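Visit to the Helia student robotics club, January 14, 2022

We signed in at the front desk and went up to room 202, where Bayu Halim met us. The club has 2 teams this year, Surdu and Loltier. Surdu builds small wheeled machines and was soldering when we came in.

Loltier works only in simulation. Their project is a coffee task for a humanoid robot, and they had it open on the big monitor.
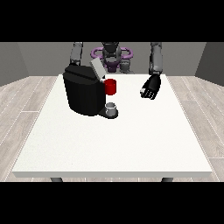 Bayu said the team has logged 388 runs since the fall and still changes the hand settings most weeks. They plan to show the task at the Farari student fair in April. We left after lunch.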